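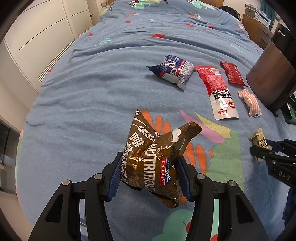 Snack packets on the blue blanket, with the brown and gold one up in the gripper.

2025-11-11

I meant to write this last night and fell asleep with the lamp on, so it will have to be a morning entry, with coffee. Work is on my mind more than it should be. I have been at Pandemano long enough to remember when a sorting shift meant eight hours on your feet at the belt, gossiping with whoever stood across from you, and I do miss the gossip (my knees don't miss a thing).

Now a good part of my day is showing the grippers how a person picks things up. Foil bags are the worst of it! They fold over and poke up at the corners, and you have to close the fingers slowly and hope. I did 81 pickups yesterday, mostly snacks, and by the end I was squeezing my own sandwich with the same care. Khanyisile laughed at me for that, and then admitted she had opened her mailbox the same way.

She is worried, though, and I can't blame her. The Ernico line goes over to the arms in April, and 2 of the belt jobs on her shift go with it. Anathi Molefe told us there will be training for everyone who wants it, 30 hours, paid, and I believe she means it. I just wish she could say what comes after the 30 hours. I asked, as nicely as I could, and she said she would find out.

The pay is a little better on this side and I sit down more. Still, I ate lunch alone again, and that never happened on the belt. I should ask Khanyisile to switch her break. Also must call about the car.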